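Projektbericht: Quellenangaben in studentischen Hausarbeiten

Verfasst von Paweena Khunthong und Prasetyo Tuhumury
Abgabe: 01/07/2024

1. Ausgangspunkt

In unserem ersten Semester haben wir beide Punkte verloren, weil wir Internetquellen falsch zitiert haben. Deshalb wollten wir in diesem Projekt untersuchen, welche Fehler in Literaturverzeichnissen am häufigsten vorkommen und ob eine kurze schriftliche Anleitung dagegen hilft. Die Frage, ob eine Quelle inhaltlich gut ist, haben wir nicht behandelt.

2. Material und Vorgehen

Wir bekamen von unserem Lehrbereich 34 anonymisierte Hausarbeiten aus dem Grundkurs. Aus diesen Arbeiten haben wir 200 Einträge ausgewählt und in eine Tabelle übertragen. Für jeden Eintrag wurde geprüft, ob Autor, Titel, Jahr und Fundort vorhanden sind und ob man die Quelle damit wiederfindet. Die Verwaltung der Einträge erfolgte mit dem Programm Tronora, das an unserer Hochschule kostenlos zur Verfügung steht. Zuerst wollten wir Jenow benutzen, aber dort gingen beim Export die Umlaute verloren.

Jeder von uns hat 100 Einträge bearbeitet. Danach haben wir die Tabellen getauscht und die Bewertungen des anderen kontrolliert. Bei unterschiedlicher Meinung haben wir unseren Tutor Sebastian gefragt.

3. Beobachtungen

Bei gedruckten Büchern waren die Angaben meistens vollständig. Schwieriger ist es bei Webseiten: Oft fehlt das Datum des Abrufs, und manchmal steht anstelle des Autors nur der Name der Seite. Bei Aufsätzen aus Sammelbänden wurden die Herausgeber häufig mit den Verfassern verwechselt. Diesen Fehler hatten wir am Anfang nicht erwartet, er kam aber auch in sonst sehr sorgfältigen Arbeiten vor.

4. Die Anleitung

Aus den Beobachtungen ist ein Merkblatt von 3 Seiten entstanden. Im Januar haben wir es in der Schreibwerkstatt Brasus ausgelegt. Die Rückmeldungen waren freundlich, jedoch wünschten sich mehrere Studierende mehr Beispiele in anderen Sprachen. Ob die Literaturverzeichnisse dadurch besser werden, können wir noch nicht sagen. Dafür müsste man die Hausarbeiten des nächsten Jahrgangs ebenfalls auswerten.

5. Offene Punkte

Das Kapitel über Gesetzestexte und Normen fehlt im Merkblatt noch. Auch für Videos und Podcasts haben wir keine einheitliche Form gefunden. Die Tabelle kann bei uns per E-Mail angefordert werden.

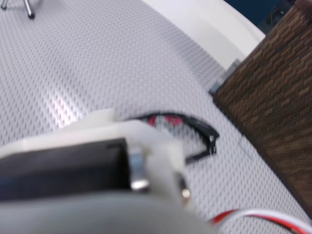 Abb. 1: Schwarze Brille auf weißer Fläche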